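Home Notebook Stock lists Samples Contact
Search the notebook... Go

Tuesday, April, after lunch

Bottle day! I've been putting this off since the Camargo order came in and the cupboard got silly. Plan is to get all the small stuff out, see what we've got, and give each one a home with a proper label on it. Odair Lopes wants the new list by the time he's back from Kuson, so I'm writing this as I go.

Started on the butcher-block table, which is my favourite surface for this (pale wood, everything shows up). I like to spread them well apart so the labels can be read without picking up every blessed one.

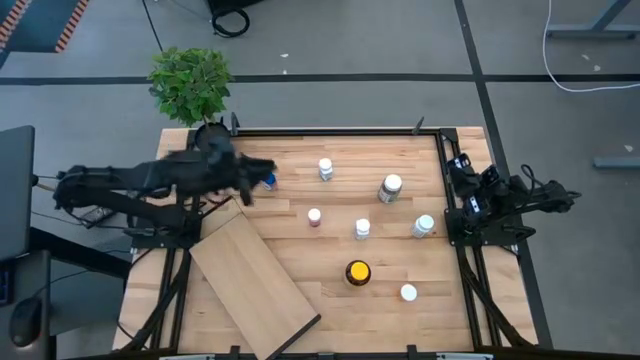
Small bottles and jars on the wood top, yellow-lidded jar near the middle of the bottom half.

The mostly-white ones are a pain. White cap, white bottle, pale label, and from above you may as well be guessing. I'd love to go to coloured lids for the lot. The dark brown jar with the yellow lid I can find from across the room, and the pinky-red cap isn't bad either. Hokamero do a bag of coloured lids but the minimum is 800, and we'd be using them until I retire. Odair, could we split a bag with the Ivow people?

The old list has 76 lines on it and I've already crossed out 5 as doubles. Last entry number in the stock book is 2,052, so new labels carry on from there. Please don't start again at one like last time!!
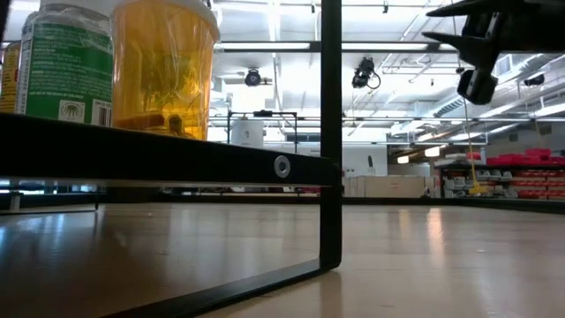

Next thing is sorting out what needs to go up high. Anything that says to keep it out of the reach of children goes on the top shelf of the cupboard, even though it's only us in here, so we're in the habit when the school groups come through. Big containers at the back, little ones in front, labels facing out.

Still to do: wipe shelves, buy a decent marker, ask Kuson about jar sizes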